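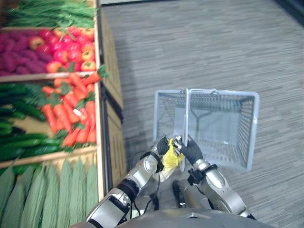 Kirnon is throwing its doors open this April, and we'd love for you to come and watch a robot go grocery shopping. I've been writing our announcements for a while now and I can say this is the one I've looked forward to the most. On Sunday afternoon our demo floor in Bruvton will be open to anyone who wants to walk in, stand a few feet from the produce stand and see what our two-armed shopper, Lumanlan, gets up to with a plastic basket and a small yellow bag. The carrots still have their tops on, the corn is still in its husks, and yes, kids are welcome!

Let me back up and give you the practical part first, for the editors who only read this far. The open day runs from 1 p.m. to 6 p.m. Admission is free. We'll run a live demonstration every 45 minutes, starting at 1:15, and each one is followed by a question period with the people who built the arms, the hands and the software. You don't need a ticket to come in, but you do need a seat pass for the demonstrations, because the viewing area holds 40 people and the fire code is the fire code. Seat passes are handed out at the front desk, first come, first served.

Now for what you'll see. We set up a corner of a small grocery store inside our building, with slanted bins of fruit and vegetables, a stretch of carpeted floor and a shopping basket. Lumanlan works its way through a short list, the kind you might scribble on the back of an envelope. It picks things up, handles bags, holds on to the basket handle and (on a good run) gets everything where it belongs. On a bad run it drops a cucumber. We've decided to leave the bad runs in. I argued for that pretty hard, and the engineers agreed faster than I thought they would.

People ask me why groceries, when there are plenty of easier jobs to show off. A box in a warehouse is nice and square and it's the same box every time. A bunch of green onions is floppy and slippery and a different shape from the bunch beside it. Sweet potatoes roll. Thin plastic bags are a world of trouble all on their own — they crumple, they cling to the fingers, they swing around when the arm moves. If a robot is ever going to be of any use around a kitchen or a corner store, it has to get comfortable with that kind of stuff, and we think the most direct way to get there is to practice with the real thing, over and over, where folks can see it.

The bag work is my favorite part to watch. One hand pinches the neck of the bag and the other holds the handle of the basket, and the two have to come in very close together without bumping. I've seen it dozens of times and I still lean forward in my chair. The team spent most of the winter on this one move, and I'm told the trick is mostly in how softly the fingers close. I've asked for a better explanation and I got one that lasted through my whole lunch break, so if you like that kind of detail, bring it up in the question period and get comfortable.

We're also showing a piece of software called Uda for the first time. Uda is the planner that sits behind Lumanlan and decides what to reach for next. During the demonstrations a big monitor beside the viewing area will show its plan in plain words, a line at a time, so you can follow along as it works: find the carrots, move the left hand, wait, try again. I like this a lot. Watching a robot stand still is pretty dull until you can read what it's working on, and then it gets sort of gripping.

Visitors will get a turn too. After each demonstration we'll invite a few people from the audience to write the next shopping list. There are 29 items Lumanlan has practiced with so far, and they'll be posted on the wall so you can choose from them. You can also ask for something that isn't on the wall. We make no promises there, but the engineers would like to see what happens and so would I.

A few things to know before you come. The floor in front of the produce bins is kept clear while the robot is running, so please stay behind the yellow rope even if something rolls your way. Children under six need to have a grown-up with them in the viewing area. Photos and video are fine, including during the demonstrations, but please turn the flash off. The building is step-free from the parking lot to the demo floor, and the first row is held for wheelchair users and anybody who has trouble seeing from farther back. The 4:15 demonstration will be a quieter one, with the room speakers turned off and a smaller crowd, and you can ask for a pass to that one at the front desk like any other.

Parking is free in the lot behind the building. It fills up quickly on weekends, what with the garden center next door, so allow a little extra time or take the bus to the Bruvton stop and walk the two blocks. There will be coffee, lemonade and carrot cake in the lobby. (The carrot cake was my idea and I'm proud of it.)

For reporters and photographers, we're opening an hour early, at noon, with one demonstration just for the press at 12:15. You'll be able to set up beside the bins, talk with the team and get your close-ups before the public comes in. Please let us know ahead of time if you're bringing lights or a tripod so we can save you a spot. Teachers who'd like to bring a class on a weekday should get in touch as well — we're putting together a schedule of school visits for later in the spring and there's still room on it.

About Kirnon: We build two-armed robots for everyday handling work and test them at our own building in Bruvton. Lumanlan is our research robot and isn't for sale. Uda is in development, and we'll share more on it when it's ready.

Press contact: Kirnon press desk, Bruvton. Please put "open day" in the subject line so your note lands with me.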